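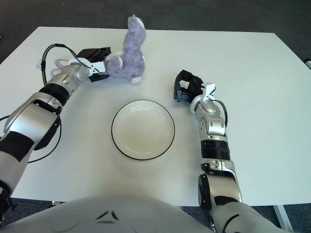 Photo: Viera Vrabec / Pollen

Pollen round plate, white with black rim

Item 774. In stock. Ships in 4 working days.

Plain white plate, round, thin black line round the edge. Shallow. That's the whole design and we've sold it for years, people keep coming back for more of them. Good for toast, cake, a sandwich, a kid's supper. Not a soup plate. Please don't order it as a soup plate, we get a few back every month.

The well is a touch off-white next to the rim area. Meant to be that way. On a white table you get the black ring and not much else, which is how Grethe Ladefoged wanted it when she drew it for us. On dark wood it looks like a different plate altogether.

Sold singly or in a box of 16. Box works out cheaper per plate, see the basket.

The details

Shape: round, shallow well, raised edge
Color: white, thin black rim
Finish: glazed, top and underside
Dishwasher: yes, either rack
Microwave: yes
Oven: no. Warming drawer on low is fine
Stacks: yes, up to a full box
Sold as: single or box of 16
Item no: 774
Made for Pollen by Bozkurt

About the rim

Most asked question so here it is at the top. The black line is under the glaze. It does not rub off with a sponge. It can chip if you knock the edge on a tap, same as any plate. A chip on a black rim shows more than a chip on a white one, no way round it. If you have a deep stone sink put a mat in.

The line is put on by hand on a wheel so the thickness wanders a bit. Two plates side by side, one may be a hair heavier. Not a fault. If you want them matched put a note on the order and Hjalti Stougaard in the stockroom will pick through for you, add a day or so.

The old ones with the gray rim (Carnano run) are gone. Not coming back. The shade of white is a little diffrent too so they don't mix great.

Care

Wash before first use. Gray marks from knives come off with a bit of baking soda paste, rub lightly, rinse. Tomato and turmeric won't stain the glaze but will sit in a chip if there is one. Don't go from freezer to microwave.

Stack with paper or felt between if they are going in a box for moving. In the cupboard no need.

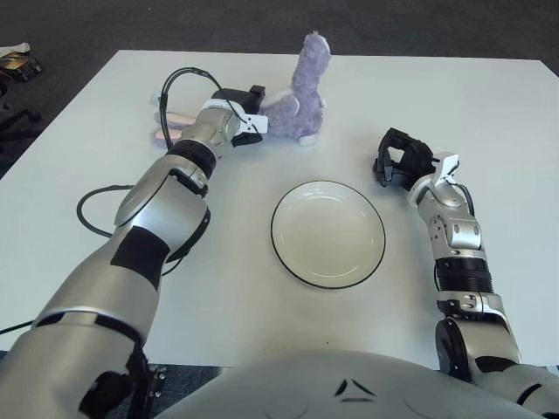 Plate 774 with the purple plush. Plush sold separately.

The purple plush

Everyone writes in about it so we list it here too. Lavender-purple, fuzzy all over, pale pink pads on the feet, some white on it. Upright sort of animal. We call it a bunny. Ragnheiður Þórarinsdóttir on the phones has had it called a llama more than once and she sends it out either way, so order under whatever name you like.

Comes from Ulow. Soft, gets softer. Surface wash with a damp cloth, or cold gentle cycle inside a pillowcase. Air dry, then brush the fur with a dry toothbrush or it goes flat. No tumble dryer, the fuzz mats and there's no fixing it.

Check the label for age guidance before giving it to a baby.

Plate and plush together is a gift set from August. Until then add both to the basket and ask for one box in the notes. No discount yet, sorry, asked upstairs, still waiting.

Shipping and breakages

Single plates go in a molded pulp tray inside a carton. Box of 16 goes on edge with dividers, arrows up. Open it the right way up or the top row will come out on your feet.

Broken on arrival: take a photo of the plate and the outer carton, send within a week, we replace it. Don't mail the pieces back. Really, don't.

Changed your mind: a month, unused, you pay the postage. Plush must still have its label on.

We ship the plush in a paper bag. It may look squashed when it comes out. Give it a shake and leave it overnight.

Questions we got

Is it heavy?
Middling. Lighter than stoneware. A four year old can carry one to the table, whether they should is up to you.

Does it come with a blue rim?
No. Black only. We did samples in blue and the line went fuzzy in the kiln.

Is there a matching bowl?
Being worked on. Hafþór Baldursdóttir has the molds. No date.

Does it scratch a white table?
The foot is smoothed but not glazed. Don't drag it. Lift it. On a lacquered or painted top use a cloth or a mat.

Will it fit my dishwasher?
It fits ours. If yours is a slim one buy a single first and try it before you order the box.

Can I get just one to replace a broken one?
Yes, that's why we sell singles. Same price each, no minimum.

Can I use it under a plant pot?
You can. Shallow though, so it won't hold much water. Hard water leaves a ring, white vinegar takes it off.

Trade and cafes

Cafes and nurseries, write to the trade desk with how many and by when. Largest order so far was 3,613 plates and it took a whole season, so please give us notice for anything big. Trade orders are boxes only. Rim matching not offered on trade, takes too long.

Trade samples: one plate free, you pay postage. One per adress.

From customers

"Bought two, then a box. My mother in law asked where they were from which never happens."

"Nice plate. Smaller than I had in my head, bigger than a side plate. Measure your cupboard."

"Rim chipped after the first week, my fault, hit the faucet. They sent the right single in two days."

"Got it for the bunny. Plate is good too."

"Box arrived with one cracked, sorted same afternoon. Dividers could be thicker."

Other things people look at with this

Pollen round plate, all white, no rim
Pollen small plate, black rim (low stock, no reorder yet)
Felt plate dividers, pack
Ulow plush, other colors
Sink mat, gray

Page updated May 25, 2022. Prices in the basket are the right ones, if an old leaflet says otherwise go with the basket.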